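Print this page | E-mail this article
Last updated: February

The Watch That Refuses to Hurry

The founder of Grolia would like it known that the Rudine has no second hand on purpose. "People send it back," he says, pouring coffee in the firm's two-room workshop in Faltudton. "They think it fell off in the mail."

Grolia makes 132 watches a year, all of them the same model, and has a waiting list it describes as "polite." The Rudine is a hand-wound piece in steel, 38 millimeters across, with a gray enamel dial fired on the premises. Of every four dials that go into the kiln, one comes out fit to sell. The others go in a drawer. I asked to see the drawer and was told there are now several.

He came to watches from dental equipment, and sees no great leap. "Small parts, anxious customers," he says. The movement is bought in from Shehu, a supplier down the valley, then taken apart and finished by hand with 25 jewels and a power reserve he gives as two and a half days - "three if you don't look at it."

The price has been a sore point. The first series sold for less than it cost to make, an error he found only when his accountant asked whether the firm was a charity. There are 212 watches from that series still out there, and he has tried to buy a few back. Their owners have declined, some of them with visible pleasure.

Would he ever grow to 500 a year? He looks at me as if I had suggested a quartz version. "Then I would need a manager, and the manager would need a meeting."
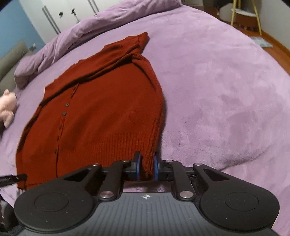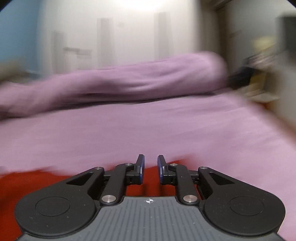
Next comes a smaller Rudine, at 35 millimeters, which customers have been asking for since the beginning and which he has resisted for about as long. The trouble, he says, is cuffs. A watch that slides under a dress shirt can still catch on the ribbed edge of a knit cardigan, like the rust-red one in the first photo, and he wants the new case thin enough to pass under wool without an argument. The prototype is on his wrist. He checks it before I go, winds it a few turns, and tells me it is nearly four. My phone says ten past.

Related items
- Enamel dials: why the good ones cost so much
- Hand-wound or automatic?
- Five straps for a steel case
- A visit to Shehu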